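News > Cars & Trucks > Press Releases

Fagerlund announces the Grestlow 2 rally car kit

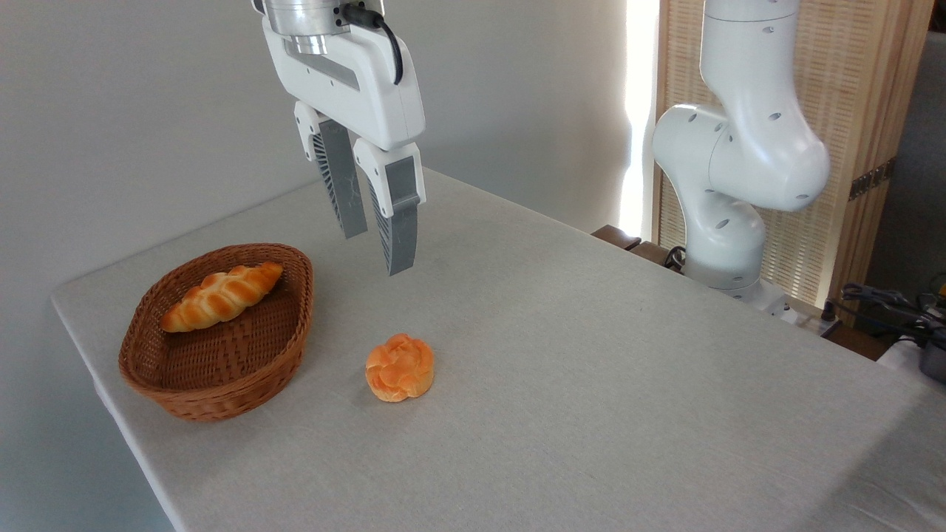
2025-05-22, Warkum. Fagerlund has begun shipping the Grestlow 2, a four-wheel-drive electric rally car sold as a kit for home assembly. It replaces the first Grestlow, which went out of production in March.

The new car has a longer chassis than the old one and a battery tray that can be fitted on either side. Both differentials are sealed and can be taken out by undoing three screws. The kit includes a clear bodyshell, a decal sheet and a set of gravel tyres. Motor, speed controller, servo and radio gear are sold separately.

"Most of the letters we had were about the rear gearbox, so we started there," said Lauri Räsänen, who designed the car. "Club drivers wanted to be able to change a diff between heats."

The first batch is 200 kits. Wistitz is handling orders from model shops and will also stock spare parts for both versions. Front arms, hubs and driveshafts from the earlier car will fit the new one. Wheels use a standard 12 mm hex.

Building instructions are supplied in English and Finnish.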